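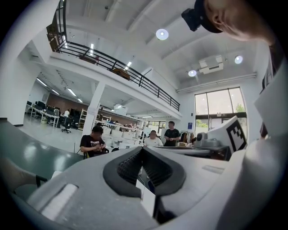

The Nellik set closed in February with 2,108 usable examples. The target was 3,000. I want to write down where the rest went while I still remember, mostly for my own use when the next round is planned.

Background, briefly. Nellik is our name for one family of tasks: pick up a small item, turn it, and set it down in a marked spot. The policy is trained on human demonstrations made with hand-held grippers. Each gripper records its own camera view, the jaw opening, and a pose estimate. We collect at Foltgate, on the open floor, and train elsewhere.

A recording becomes an example only after it passes four checks: the pose track has no breaks, the jaw signal matches the video in time, the task label is filled in, and the start and end of the motion are both present. Most people assume the last one is trivial. It was our largest source of loss. Operators tend to begin moving before the recording has started, or they stop it the moment the item touches the table, and the release is missing. A demonstration without a release teaches the model to hold on forever. We saw exactly that in the first training run and spent two days blaming the loss function.

The fix was a fixed pause at each end. Operators hold still, move, let go, back off, and hold still again. Trimming the dead time later is one line in the loader. Getting back a release that was never recorded can't be done at all.

The second source of loss was pose tracking. Foltgate is bright and has a lot of fixed structure at a distance, and that is good for tracking.
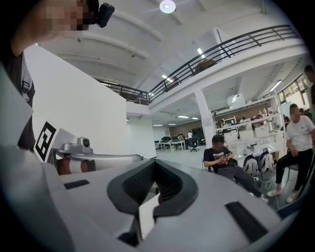
Fast wrist turns are the problem. When the camera swings quickly past a plain surface, there are too few features to hold on to, and the track either jumps or drifts. A jump is easy to catch with a velocity limit. Drift is harder. I now compare the pose at the two still periods against a known reference and reject the recording if the error is over the limit. This check was added late, so the early sessions had to be run through it again, and a fair number failed.

Time alignment was the third. The jaw signal and the video run on separate clocks. Over a short recording the difference is small, but the offset changes between power cycles. We now open and close the jaws once at the start of each session and line up the two streams on that. It costs a few seconds. I should have done it from the first session.

A note on volume against variety. I took the first 100 examples from each operator and trained on those alone, then on the same number drawn from a single operator. The mixed set did better on new item positions and slightly worse on positions near the center of the table. I would not read much into the second result, as the test was small. The first was consistent across seeds.

The review tool, Davimley, still needs work. It loads a whole session into memory before showing anything, and the reject button sits next to the save button. I have lost about 2 hours to that button. A keyboard shortcut is in the branch but not merged.

The next family is called Lò and uses both hands. All of the above applies twice, plus the two grippers have to agree on a common frame. My plan is to calibrate them against the same reference at the start and end of every session, and to run the drift check during collection so that a bad recording can be repeated while the items are still in place. The check currently takes longer than the demonstration itself, so that comes first.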